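How to Keep Cucumbers Fresh for Longer

Posted 12/02/2022

In my first year in Griltstead I threw away many cucumbers. I bought them on Brillar market, I put them in the coldest place of the refrigerator, and after a few days they were soft and had small wet spots. My mother never had this problem, but she had a cellar and I have only a small kitchen. So I tried different ways and wrote down what happened. Below is the method I use now.

What you need

Fresh cucumbers
A clean kitchen towel
Paper towels
A bag that can stay open at the top
A basket or bowl, for those you will eat first

Step 1. Choose well in the store

Press the cucumber gently at both ends. The ends become soft before the middle does, so a soft end means it is already old. The skin should be dark green and without yellow places. If the cucumber is wrapped in plastic, look for water drops inside the wrap and take another one if you see them.

Step 2. Wash now or later

I wash only what I will eat the same day. If you prefer to wash everything at once, dry each cucumber very carefully with the towel and leave it for 20 minutes on the counter before you store it. Water on the skin is the most common reason for the spots.

Step 3. Divide them

Make two groups. The cucumbers for today and tomorrow can stay in the kitchen, in a basket where the air can move. Do not put them in the sun or next to the stove.

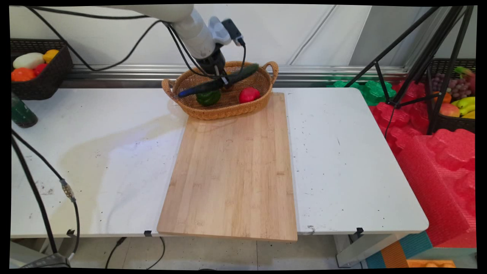

A cucumber and a wicker basket with two handles.

Keep bananas, tomatoes and melons in another place. These fruits give off a gas which makes cucumbers turn yellow faster. I did not believe this until I made the test myself in August, with one cucumber near the bananas and one on the other side of the room.

Step 4. Wrap the rest

Roll each cucumber from the second group in a dry paper towel and put them in the bag. Leave the bag open. Place it on the upper shelf near the front, where it is less cold. The back of the lowest shelf is the worst place in my refrigerator, yours can be different.

Step 5. Check and change the paper

Every second day, touch the paper. When it feels damp, change it for a dry one. If you find one soft cucumber, take it out at once.

If you have cut one already

Cover the cut end tightly and use it within 2 days. Before you eat it, slice off a thin piece from the dry end. I do not recommend to freeze it for salad, but for cold soup it is good enough.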